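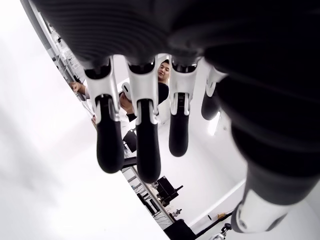

I got my flu shot last week and I want the sticker policy gone. I can hold both of those thoughts at once, and I'd like a few more people in our hospital system to try it. The shot itself was nothing. I sat in the plastic chair, let my arm go limp the way the nurse asked, and my hand hung like the one up top, four fingers pointing at the floor, and then it was over and she was peeling a bright orange circle off a roll and pressing it onto my badge. That orange circle is what I'm going to complain about for the rest of this page.

If you work here you know the rule. Get the vaccine, get an orange sticker. Decline for any reason, including a medical one, and you wear a surgical mask in every patient area from the first of the season until the infection control office calls it off. No sticker and no mask means your manager gets an email. It's been this way for a few years now, and every fall the announcement goes out with the same photo of a smiling forearm.

I should say that I'm about as pro-vaccine as a person can get without having it printed on a mug. I've nagged my brother-in-law. I've nagged strangers at a barbecue. I think people who take care of sick people should be vaccinated against the flu, all of them, if they medically can, and I don't think it's a close question. So when I gripe about the sticker, please don't file me with the folks who think the shot gave them the flu in 1997.

## What the sticker says

The official reason for the sticker is that it lets supervisors see at a glance who has to be masked. Fine. But supervisors already have the list! Occupational health records every dose the minute it's given, and the managers' screen in Drorora (that's our staff records system, for those of you lucky enough not to use it) shows a green check next to each name. I've seen it. It works, which is more than I can say for the part of Drorora that's supposed to show my vacation balance.

So the sticker isn't really for supervisors. It's for everyone else. It tells the patient in bed two, and the patient's daughter, and the guy restocking the gloves, what you did or didn't do with your own arm. And the daughter has no way of knowing whether the aide without a sticker is stubborn, or had a terrible reaction once, or just came back from leave and hasn't had a free half hour. She sees a mask and no orange dot and she draws a conclusion. I've heard those conclusions out loud, in a hallway, about a coworker who was standing right there.

We'd never do this with anything else. We don't put a dot on people who've had their hepatitis B series. There's no colored ribbon for being up to date on tetanus. We treat that as health information and we keep it in a file, and when it matters for the job somebody whose business it is looks in the file. I can't work out why one vaccine gets to live on the outside of your shirt.
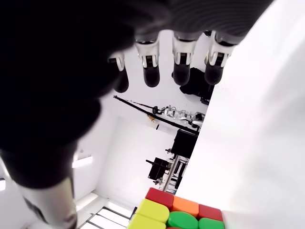 **Clumiletti Health Network | Department of Employee and Occupational Health | Staff Opinion Page**

Posted 2018-11-07. Opinions on this page belong to the writer.

Okay, the numbers, because I know someone is going to write in with them. Our network has 3,838 employees with patient contact. Last season 82 percent of them were vaccinated by the end of January. The people who like the sticker point at that number and say, see, it works. And I'd love to agree, it would make my life easier. But the sticker arrived in the same fall as three other things: the roving carts, the night clinics, and the rule that you could get your shot at a drugstore and just send in the slip. Before that fall, if you worked nights at our Clitevach campus, your choices were to stay two hours after a twelve-hour shift or come in on your day off. Then a cart started rolling onto the unit at three in the morning with a nurse and a cooler, and guess what, people stuck out their arms.

I know which of those changes I'd bet on. I can't prove it, and neither can the sticker's fans, and that's sort of my point. We changed four things at once and gave the credit to the cheapest and meanest one.

The little bit of evidence I do have is from the comment cards. Our department put out a box last winter asking people who'd waited until late in the season what finally got them in. I helped sort them. Out of the cards that came back, 49 gave a reason we could read. The biggest pile by far was some version of "the cart came by." After that came "my kid got sick," and then "my manager covered me while I went," and then a handful that were mostly complaints about parking. The sticker got mentioned, sure. It got mentioned by people who said it had made them wait longer out of pure irritation. I don't want to make too much of a shoebox full of index cards, but I did read every one of them, and I came out of it liking my coworkers more than the policy seems to.

## "But the patients deserve to know"

This is the argument I take most seriously, and I've gone back and forth on it in the car more times than I'd like to admit. If my mother were on the oncology floor I'd want everyone who walked into her room to be vaccinated. Of course I would. I'd probably be the daughter in the hallway.

What would I do with the sticker, though? Say an aide comes in without one, wearing a mask. Do I send her away? Do I ask for a different aide, at six in the evening, on a floor that's already short? The hospital has told me the mask makes it acceptable for her to be there. If that's true, then I don't need the dot. If it isn't true, then the hospital shouldn't be sending her in and leaving me to sort it out from the visitor's chair. Either way the dot is handing a staffing decision to a scared family member, and I think that's a pretty lousy thing to hand anybody.

And it gives the sticker wearers a funny sort of confidence, too. I'm including myself. The vaccine is good and it isn't perfect, and some years it's a lot less perfect than others. An orange circle doesn't mean I'm not carrying something. I've watched people with stickers cough into their elbow and carry right on down the hall, feeling covered. Last season I came to work with a sore throat I should have stayed home with (I know, I know) and a good part of the reason was that I figured it couldn't be flu, I'd had my shot. 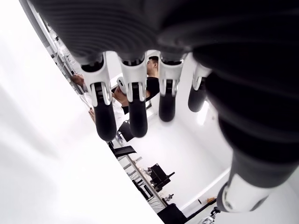

*Four fingers and a thumb, seen from below.*

Which brings me to sick time, a topic I've been told to keep short. I'll try. We ask people to mask, we ask people to vaccinate, and then we have an attendance system that gives you a point for calling out with less than a shift's notice. Nobody gets a fever on a schedule. A dietary worker who makes what our dietary workers make is going to look at her points and look at her thermometer and come in. I would too. If we're honestly worried about flu getting onto the floors, I think the points do more harm than all the bare arms put together, and I don't remember a single all-staff email about it.

Skoryk, the long-term care place across the river, dropped points for fever two winters ago. I have a friend there on the rehab side and she says it wasn't abused the way their managers feared. One friend, one building, I get it. But they also don't use stickers, and their carts go around every shift, and when I visited my aunt there last January I didn't feel any less safe than I do at work. I felt like the people taking care of her were being treated as grown-ups.

## Things I've been told in the break room

When I said I was writing this I got a lot of advice. One person said I'd be handing ammunition to the anti-vaccine crowd. I've thought about that one a fair bit. My answer is that if a policy can only be defended by keeping its friends quiet, it needs better friends. The folks who distrust us already think we're hiding something and pushing people around. A rule that does push people around a little, for not much benefit, is a gift to them whether I write about it or not.

Another person said the sticker is tiny and I should get a hobby. Also fair! It is tiny. It falls off in the wash, and there's a whole side trade in replacement stickers, and one unit I won't name keeps a roll in the drawer with the takeout menus, so I'm not even sure what it certifies anymore.

And a nurse I like very much told me she's proud of hers. She puts it on the first day the clinic opens and it means something to her. I don't want to take that away. Let her wear it. Let anyone wear one who wants to, the same way people wear their "I voted" stickers into the grocery store. The difference is that the cashier doesn't email your boss if you don't have it.

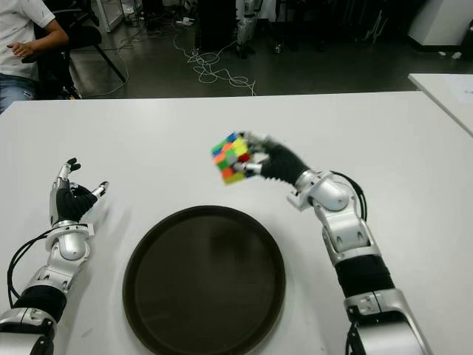

## What I'd do instead

Keep the vaccine expectation exactly where it is. Keep the masks during the worst weeks, and put them on everybody who goes into a patient room, sticker people included. That way a mask just means it's flu season. It'd be a nuisance, and I'd grumble about my glasses fogging up, and I'd do it.

Double the cart hours at Clitevach and send one to the laundry and the loading dock, which have never had one that I know of. Last fall the cart schedule listed 19 stops and every one of them was a nursing unit or an office. The people who push the beds and haul the linens touch as many doorknobs as I do.

Pull the no-vaccine emails out of the managers' inboxes and have someone from occupational health make a phone call. A real one, where you ask what's going on and then wait for the answer. Some of those calls will be uncomfortable and some people will still say no. But I've made a few of these calls on my own, off the books, and more than one ended with "well, what time's the cart?"

And stop giving points for fevers. Sorry, I said I'd keep that short.

I've sent a version of this to the infection control office, with fewer parentheses. They were nice about it and said the policy comes up for review in January. If you've got an opinion, including the opinion that I'm wrong, the comment box is outside the employee clinic next to the water fountain, and I'll be sorting the cards again this year.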